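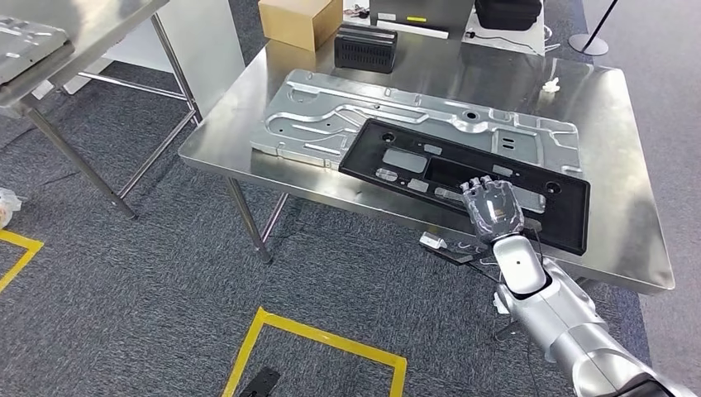
Figure 3. Robot hand over the black plastic frame, with the stamped metal panel on the steel work table.

4. Handling Trials

The Geridberg project was carried out by the senior automation class at Esholm Technical College. Its purpose was to program a humanoid hand to pick up a molded frame and set it down on a sheet-metal panel in a repeatable position. Control software was written by the students on the Gernetine platform.

The team planned 200 trials and completed 188. The remainder were dropped when a wrist cable had to be replaced in June. Of the completed trials, 9 were excluded from the results due to logging errors.

Most failed grasps occurred near the large central opening, where the fingers had little surface to close on. Moving the grasp point toward one end reduced these failures – though it also made the frame more likely to tilt during the lift. Both grasp programs are listed in Appendix B.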